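# Simultaneous submissions: do I have to withdraw the whole packet if one poem is taken?

**Elīna Juška**, 2023-07-02

I sent a packet of poems to three small magazines in the spring. All three say they accept simultaneous submissions. One of them, Ginum, has now written to say they would like one poem out of the packet for their next issue. The other two, Flustico and The Darwish Quarterly, still show the packet as "received" in their online systems.

My trouble is that neither system lets me remove a single poem. The only button I can find is "withdraw", and that seems to pull the entire submission. I paid a reading fee for Flustico and would like the other poems to be read if possible.

I have also got an essay under consideration at Flustico, sent separately. It is on fathers in postwar fiction and comes in a little under their limit of 2000 words. Will withdrawing the poems affect that?

And a smaller point. Ginum asks for "first serial rights, reverting on publication". I want to put the poem in a pamphlet eventually. Is that a problem?

I have read the guidelines for all three and they only say "please inform us promptly". I don't want to get a bad name with editors before I have properly started.

---

**packet_and_post**

Don't press withdraw. That button is for when you want everything back.

Most of the submission systems have a messages or notes tab on the page for each submission. Write there. If there isn't one, reply to the email that confirmed they had received your work, and leave the subject line as it is so they can match it up. Two lines will do. Something like:

> Dear editors, I would like to withdraw the poem "Title" from my submission, as it has been accepted elsewhere. The remaining poems are still available. With thanks, Your Name

You don't need to name the other magazine. Some people do, and no editor minds either way. Don't apologise at length. I read for a small quarterly for several years and this sort of note came in every week. We crossed the poem off and carried on.
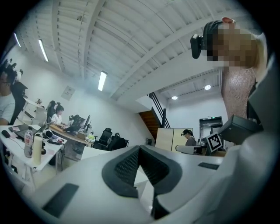 *Pink sequins and a head camera.*

Do it today if you can. What does annoy editors is accepting a poem, setting the page, and then hearing that it went somewhere else a month ago. At our place we had an issue of 12 poets and lost one at proof stage, and the running order had to be done again.

Your essay is a separate submission and will have its own entry in the system. Withdrawing a poem from the packet won't touch it. I would not mention the essay in the note, it only muddles things.

On rights, "first serial" means they get to be the first periodical to print it. "Reverting on publication" means that once the issue is out, the rights come back to you. You can then put it in a pamphlet. The custom is to list the magazine on an acknowledgements page — "Some of these poems first appeared in Ginum" and so on. Check whether they also want the poem for an online archive, and for how long. I once signed something for a magazine that kept archive rights until 2055, and I didn't notice until I came to put a collection together. It did no harm in the end, as the rights were non-exclusive, but I should have read it.

---

**Marginalia**

Agree with most of the above, with one correction. Not every magazine will keep reading the rest of a packet. Akel, for one, states in its guidelines that a packet is read as a whole, and if one poem goes they ask you to withdraw the lot and resubmit in the next window. So look again at what Flustico and Darwish say, usually under "simultaneous submissions" and sometimes hidden away in the FAQ.

You also should not send a new poem to fill the gap unless they invite you to. I did this when I was starting out and got a short reply.

As for the fee, it won't be refunded and it isn't worth asking. It pays for the reading, and the rest of your packet will probably still be read.

One more thing about the pamphlet. Some pamphlet prizes want a certain share of the poems to be unpublished, so keep a list of what has appeared where and when. Mine is a plain table with title, magazine, date sent, reply and rights. With a print run of 700 or fewer a magazine feels very small, but it still counts as published, and so does your own blog in most cases.

---

**tolland**

just email them. I have had poems taken by two places at once because I forgot, and had to tell the second one no. They were fine about it but I have not sent there again.

Congratulations on Ginum by the way, they turned me down in July last year.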